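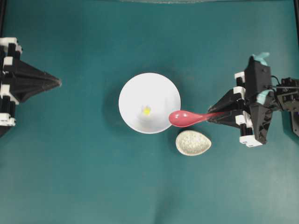 Birutė Vanags has told the story of the October fault so many times now that she has it down to the length of a cup of coffee, but I asked her for the long version, and she was kind enough to give it to me over most of an afternoon in the back office at Carretero. She runs the small group there that teaches a two-armed machine to do kitchen work, the fiddly, everyday sort that most of us stopped thinking about at age three. The job that gave them all the trouble sounds like nothing at all: a white bowl, a small yellow piece of something sitting in it, a pink plastic spoon pinched in the right gripper, a little speckled dish nearby to put things in. "You look at that and you think, well, what could possibly go wrong with a spoon?" she said, and laughed, and then got up to close the door so we wouldn't bother the people working next door.

What went wrong was that the right arm kept squeezing.

It had been a good week up to then, she told me. The program that runs the arms, which the group calls Ullix, had been getting through the scooping task cleanly, and they had moved on to long sessions, one try after another, to see how it held up. The machine would take the spoon by the handle, bring it over to the bowl, lift the yellow piece and tip it out into the dish. Then somebody would set everything back where it started, and off it went again.

"It's very soothing, to be truthful with you," Birutė said. "You sit there with your lunch and you watch it, and you start rooting for it. I had stopped looking at the numbers on the screen by then, and I'm not proud of that, but it's what happened."

The person doing the resetting that day was Bríd Fitzgerald, who joined the group last spring after years of fixing packaging machines, and who came in halfway through our talk with a plate of shortbread and a slightly different memory of nearly everything. The two of them clearly enjoy going over it together. Bríd was the one with her hand on the table when it happened, so I'm inclined to give her version the edge.

"The spoon had slipped a bit in the grip," she said. "You'd see the handle turn, just slightly, and the arm would tighten up to hold it. Which is fine, it's meant to do that. Only it never let off again. Every time the spoon slipped, it tightened a little more, and it carried that over into the next go, and the next."

By Bríd's account the handle had begun to whiten at the spot where the two fingers met, the way cheap plastic does when you bend it. She noticed it, and thought the spoon was simply getting old. She reached in to nudge the bowl back to the middle of the cloth, as she had done all morning, and the handle snapped. The end of the spoon jumped off the table. The fingers, with nothing left between them to hold, shut hard on each other, a few inches from her wrist.

"I didn't scream," she said.

"You did a little bit," said Birutė.

Nobody was hurt, and I want to say so plainly, as both of them did more than once. Bríd hit the stop button with her other hand and the arms went still. She had a fright and a piece of pink plastic in her sleeve, and that was the whole of it. But the tips of the fingers come down to fairly narrow points, and neither woman liked to think about what a fingertip would have looked like in between. They shut the station down for the rest of the day, made tea, and wrote down everything they could remember before they started talking themselves into a tidier story.

Finding the cause took them 14 days, and here I'll confess that I needed it explained to me twice. The gripper is allowed a certain amount of force for each object, and that limit is kept in a settings file made with a tool called Prikon. At the start of each try, the squeeze is supposed to go back to a gentle resting value. A change made earlier that month, meant to save a moment between tries, had skipped over that step. So the arm always began where it had left off. On a short run you would never see it, and short runs were all they had tested after making the change.

"It was one line," Birutė said, holding up a finger. "I wrote it, too, so I can't be grumpy with anybody. I was so pleased with myself for saving the time!"

And the limit itself? This was the part that seemed to bother her most. The upper limit should have caught the problem long before the plastic gave out. But it had been set for an earlier job, lifting heavy jars, and had never been turned down again for the spoon. As far as the machine was concerned, it was well within its allowance the entire time. No alarm went off, because nothing had crossed the line they had drawn for it.

To be sure they had it right, they set out to make it happen again on purpose, with everyone standing well back and a clear screen in front of the table. They bought a bag of 40 spoons for the purpose, and Bríd, who did the shopping, is still teased about the look she got at the register. The old version of the program broke a handle on the second afternoon. With the missing step put back and the limit brought down, they ran the task 2000 times over the following weeks, checking the squeeze at the end of every try, and it stayed put.

I asked what had changed apart from the software, and Bríd took this one, sitting up a bit in her chair. The rule now is that no hand goes over the cloth unless the arms are stopped, and stopped means the button is in, whatever the screen says. Before, a pause in the program had been good enough for everybody. "A pause is only the machine waiting," she said. "It's still got power. I knew that perfectly well from the packaging lines, I'd have shouted at anyone who did it there. But this one's small, and it's holding a spoon, and you get fond of it."

There is also a second check on the grip now, kept separate from the first, which stops both arms if the squeeze climbs steadily over several tries, even when it is under the limit. Birutė would like to see a softer covering on the fingertips as well, and they have been trying out a few materials, though she finds that the softer ones make the spoon slip more, and slipping is where all of this began. She went on about that for some time, drawing little fingers on the back of an envelope, and I have kept the envelope.

They wrote the whole thing up and sent it to the other groups in the building, including the people at Fatura upstairs, who use the same kind of arms for folding. Birutė said she dithered over sending it, as it isn't much fun to put your name on a mistake. One of the Fatura engineers came down the next morning to say they had been skipping the very same step. They had only ever been holding towels, and a towel doesn't snap.

By then the shortbread was gone and the light was going too. Bríd had a session to finish before she went home, so we all walked through together, and she showed me where to stand. She set the bowl in its place and put the yellow piece back in, stepped away from the table, and looked over at Birutė, who pulled out the button and said, "All right, go on, then."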